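A grande arrumação da secretária (e um rato cinzento que ainda está para as curvas!)

Andava há meses a prometer que ia tratar da papelada e dos cabos do escritório, e no sábado passado meti mãos à obra. Arranjei um caixote de plástico azul-petróleo, daqueles grandes, e decidi que tudo o que fosse periférico ia lá parar até eu resolver o seu destino. 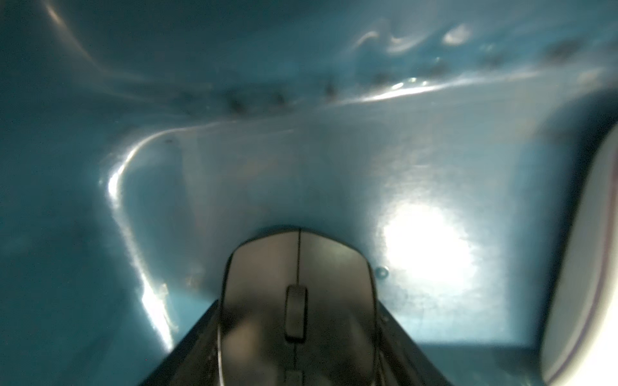
O primeiro a entrar

O rato cinzento-escuro teve a honra! Gosto tanto dele - simples, com a roda preta ao meio e aquele acabamento meio acetinado que apanha bem a luz. Comprei-o em outubro numa lojinha chamada Jaston, juntamente com um tapete de que já nem sei o paradeiro, e acompanhou-me num trabalho de tradução de 73 páginas sem uma queixa.

O que fica e o que vai

A minha regra foi esta: se não uso há 6 meses, sai de casa. Os teclados velhos vão para a Ruby-Lee McAlister, que anda a montar uma sala de estudo e ficou radiante quando lhe liguei. Os auscultadores ficam (adoro-os, não consigo!) e os cabos repetidos foram todos para um saco à parte, para levar à reciclagem.

Quanto ao rato, volta para a secretária. Passei-lhe um pano de microfibra ligeiramente húmido e um cotonete à volta da roda, que é onde o pó gosta de se esconder.

A seguir vem a gaveta dos carregadores, e essa mete respeito. Se tiverem truques para guardar cabos sem nós, deixem nos comentários, por favor!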